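Print this story | E-mail this story

The Fiore Hand

The second gripper came from Lamesine in November, and by spring we had stopped calling it the second one. It was the Fiore. The first was the Jostness, and it lived in a drawer.

My job was to write down what each hand did. I had a sheet with 126 rows. The company wanted the whole sheet filled before Clestham decided which one to buy, and Clestham wanted to decide soon.

The Jostness was a good hand for anything with a shape. It could hold an orange all afternoon. Give it a bag and it closed until it felt something, and with a bag it felt nothing until it was too late. I swept up a lot of chips that winter.

I was alone the night I ran the bag on the Fiore. I turned the grip force down to 323, which was lower than the manual liked, and typed the command. Then I put my hands in my lap. I had picked up a habit of leaning toward the arm when it worked, as if I could help. 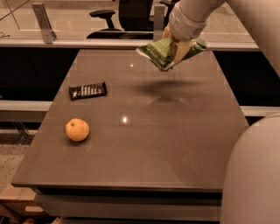
The Fiore with the green bag, chocolate bar and orange still to go.

It held. I wrote "held" in the row and looked at the word for a while. My father packed fruit for thirty years and could tell a bad pear through a glove. I had tried once to explain to him what I did for a living. He asked what the machine did when it wasn't sure. I told him it stopped. He said that sounded expensive.

I raised the force to 900 and ran the bag again, then went back to 323 and ran it once more. I put both numbers on the sheet. In the notes column, where I usually left a dash, I wrote that the lower setting was gentler and that I would choose it.

Then I saved the file, took the Jostness out of its drawer, and wiped the dust off its fingers. There were still rows to fill, and half of them were its.

Print this story | E-mail this story

We use cookies to remember your reading settings. By continuing to use this site you accept our cookie policy. OK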